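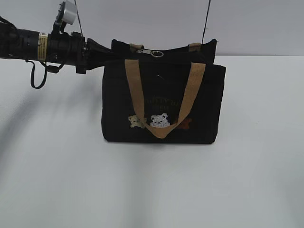 The Graswood open day was held on 9th October, and I went along mainly for the bags. Volska has its sample room on the ground floor, past the loading dock, and visitors were let in 20 at a time. The smaller black tote was the one I had come to see. It is wider than it is tall, with the back panel standing higher than the front, and short tan tabs along the top edge of the back. It stands up by itself on a table, a point in its favour if you pack groceries alone.

Yu-ting Fang ran our tour and answered questions on fabric and stitching. The black cloth is washed once before cutting – cold water, no softener – and the tan pieces are sewn on last. A batch is 100 bags. The Skenness model, a larger one with a zip, has been put back to February while they sort out a new supplier for the lining.

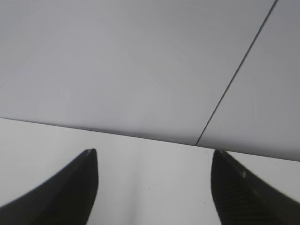 The pale tabletop in the sample room at Graswood.

After that we had tea and a look at the offcuts bin, where you could fill a paper sack for $3. I got enough black for a pencil case. Parking is on Chu Road, and the number 22 bus stops at the corner.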